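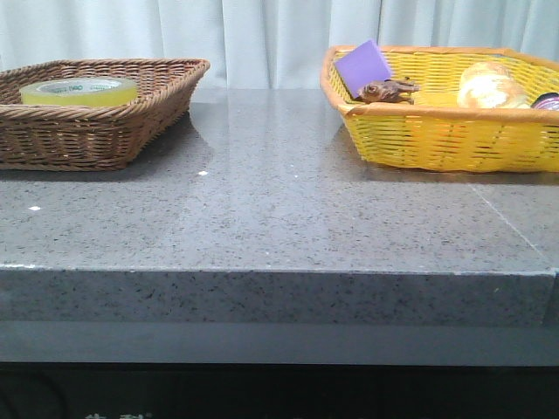
Yamuna Unnithan wrote in to ask whether one basket per kind of thing is really necessary, or whether a kitchen counter can get by with a single catch-all. One is fine for a week. After that the tape is under the bread and you are shaking crumbs off it. We suggest two at the least, and the answers below assume two.

Counter Baskets and Packing Tape: Frequently Asked Questions

What goes in which basket?
Keep one for supplies (tape, string, scissors, marker) and one for everything that lands on the counter during the day. The second one gets emptied every night. The first one stays as it is.

Can bread go in the same basket as a sponge or toys?
We would keep them apart. Bread goes in a bag or a bread box, and a sponge belongs by the sink where air can get at it. If a roll ends up in the day basket, move it when you see it.

Wicker or plastic weave?
Either. Wicker is stiffer and looks better with stone, but it holds dust and does not like being wet. Plastic weave can be rinsed under the tap. The Hillik baskets we sell come in both, and the large size is 11 inches long on the inside. A wide roll of tape lies flat in it.

Will a basket scratch my countertop?
The weave itself won't do much. Grit caught under it can. Lift the basket when you move it, and wipe underneath when you wipe the rest of the counter. Felt dots are included with the Hillik large.

Can I leave tape lying on the bare counter?
Yes, for as long as the job takes. A roll set down flat stays put, and a roll on its edge will find the floor.

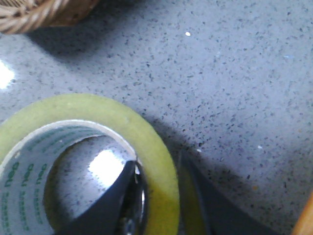

So-ying Hsueh objects that flat is the worst way to store tape, and that the side of her roll was covered in dust and hair within a month. She has a point about long storage. The side of a roll is slightly tacky and picks up whatever it touches. For a day or two it makes no difference. For longer than that, put the roll in a bag first or hang it on a hook through the core.

Why does clear tape look yellow or green on the roll?
You are looking through a great many layers at once. A single strip pulled off the roll looks much clearer. If a single strip is also yellow and the glue feels dry, the tape is old and should be thrown out.

How do I keep track of the end?
Fold the last half inch under itself before you put the roll away. A paper clip or a bread tag works too.

Is it safe to tape something to the countertop?
For a few minutes, yes. Don't leave it overnight, as glue can stay behind on a polished surface. Warm water and dish soap will take off most of it.

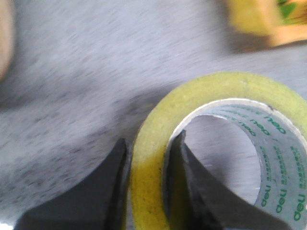 Clear packing tape on a speckled gray countertop.

What should I do with the empty core?
Plain cardboard cores go in with paper recycling. Pull off any tape still stuck to the outside first.

My basket arrived with a broken strand. Who do I contact?
Write to the Villalobos shop desk and include your order number. We answer by noon, except on Wednesday, when the desk is closed. Returns are accepted for 28 days.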